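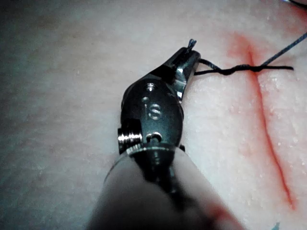

Learning to tie off

Jul 1, 2021
By our technology writer

Tying a knot in black thread over a long red cut is fiddly enough with two good hands. The team at Trellham is teaching a pair of robot arms to do it, and I could have watched all day!

Their method, called Prustard, learns by copying. People steered the arms through 900 stitches on practice pads, and the software studied every one. The clever bit is what comes next – it keeps guessing where the thread will go, 22 times a second, and changes its mind when the thread does something silly (thread often does).

In May the group ran 60 fresh trials. Knots came out tighter than with their older system, Vanon, and the arms dropped the needle far less often. Long tails are still a headache. 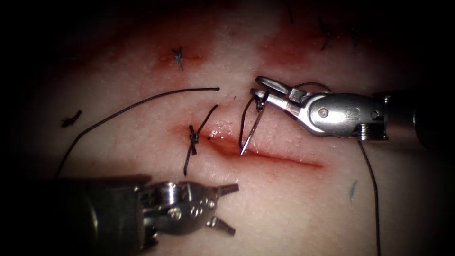
One stitch after another

A pad gets used again and again, so old stitches and stray bits of thread stay put while a curved needle goes in for the next one. The team likes it that way. Software that has only met a clean pad gets muddled by a messy one. Next they want to try softer pads, which pull out of shape as the knot closes.

Comments

Deák: Does it cope if the thread snaps?

stitchintime2199: I teach sewing and my pupils' tails are far worse. Lovely piece.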